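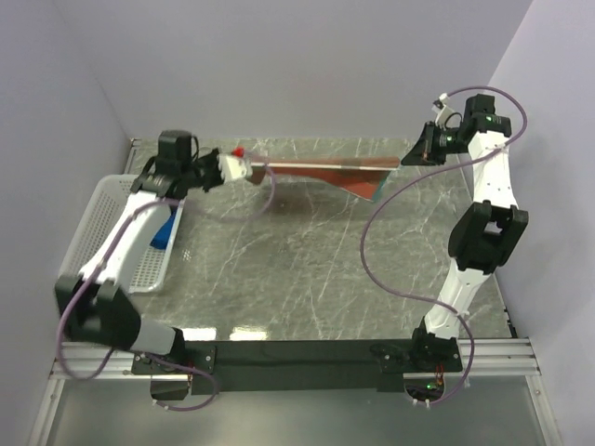
Visit report: Danko folding and storage rooms, Pombridge

Pombridge is the smaller of the two Danko sites and handles flat goods only: cloths, napkins, liners and thin sheet stock for the catering trade. Odton takes everything bulky. The open day in July 2020 covered the folding room, the store and the despatch bay. I went with Tomás Prata, who buys table linen for three hotels and wanted to see how the coloured lines are kept flat.

Folding room

Goods arrive on a trolley, are tipped out by batch and folded one at a time. The working surface on show was a square top with a grey marble pattern, set in an enclosure with very pale walls. A thin red-orange sheet is easy to find against that. Oľga Tóth, who runs the room, said white stock is the difficult case, and that a plain white top had been given up at Odton because hems could not be picked out on it. The white veining does cause some trouble with the paler checks, which she accepts.

The order of work for a flat sheet is fixed:

1. Find two ends and open the sheet out between them.
2. Hold it stretched above the top until it hangs straight.
3. Lower the near edge first, then the rest.
4. Fold in half, smooth from the fold outwards, fold again.
5. Place in the basket with the last fold facing the wall.

Step 2 is the one that gets rushed. If the sheet goes down with a skew in it, the skew is carried into both folds and the corners no longer meet. Danko allows 2 mm at the corners on the finished piece. Tomás asked whether that was kept to on large cloths. Oľga said no, the figure applies up to 88 cm along the longer side, and anything above that is judged by eye.

Baskets

The folding room uses white plastic mesh baskets, kept on the table beside the work. Mesh was chosen over solid sides so that a batch can be checked from any direction without lifting pieces out. The drawback is snagging on loosely woven goods, and those lines go into lined trays instead. I would have liked to see the lining, but the trays were all out in the store and stacked too high to get at.

A basket is closed at 21 pieces. Kristýna Kováčik explained that the number comes from the depth of the store shelves and has nothing to do with how customers order, so part baskets are common and are kept on the lowest shelf with a yellow card.

Store

The store holds 1,399 lines. Shelving is grey steel, adjustable, with labels on the upright and not on the shelf lip. Colours are kept apart by one empty bay. Reds and oranges are at the far end, away from the windows, following a fading problem one December when a low sun reached the middle bays for most of the afternoon.

Air is drawn from floor level. It was noticeably cooler than the folding room and there was no smell of packaging.

Despatch

Little to report. Cartons are taped by hand and the tape is paper. Océane Bélanger showed the packing notes, which are printed in a type size I could not read without glasses. Vorncombe orders leave from a separate door.

Points to raise with Danko

Whether the lined trays can be bought separately.
Whether the corner tolerance will be stated in the catalogue, with its size limit.
Price of the red-orange line in half baskets. Tomás has asked for this in writing.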